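Istside tool library is moving to Pearce Street

2025-02-03

Well, it's official, and I can finally stop hinting at it in the grocery line. The Istside tool library is leaving the old bakery basement and moving into the former Cendico shop on Pearce Street. The lease got signed at the end of January, the keys are in hand, and I got to poke around inside before the heat was even on (bring a hat if you go this week).

I've been borrowing from these folks for years. My tile saw habit alone has probably cost them a blade or two, so yes, I'm biased, but this is great news! The basement has those awful stairs, and if you've ever tried to carry a floor sander up them you know what I mean. Pearce Street is all on one level, with a loading door in back and the 42 bus stopping right out front.

Lionel Tanguy, who runs the desk, told me the library now has 342 members and that 151 of them joined in the last year. "We were hanging ladders over the water heater," he said. "It was time."

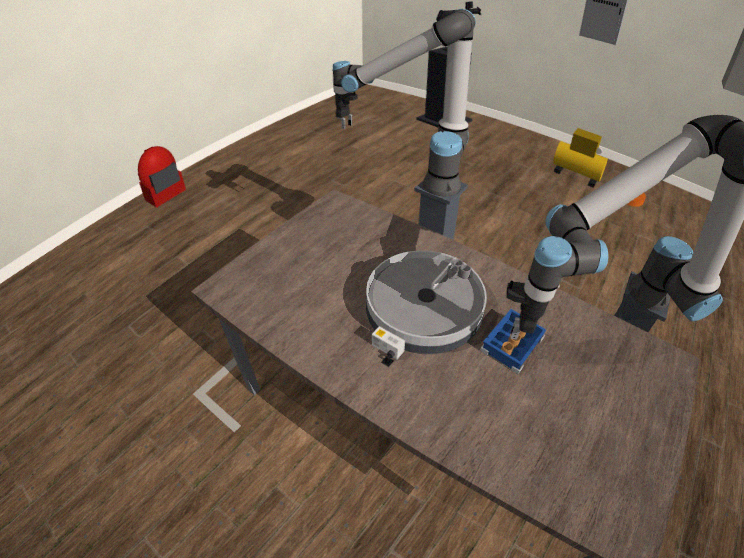 Membership stays at the same price, and your old card still works. The loan period is going up too, from one week to 2, which I have been begging for since my deck project. Late fees haven't changed. I asked. Twice.

The basement will close for good once the shelves are cleared, so if you have anything checked out, please bring it back to Pearce Street and not the bakery. Somebody already left a hedge trimmer on the bakery steps in the rain, and Lionel was not thrilled.

Paveditz Hardware is giving members a discount on sandpaper and drill bits through the spring, just show your card at the counter. Still no word on Sunday hours. I'd love them, and if you would too, there's a sign-up sheet by the front desk with plenty of room left on it.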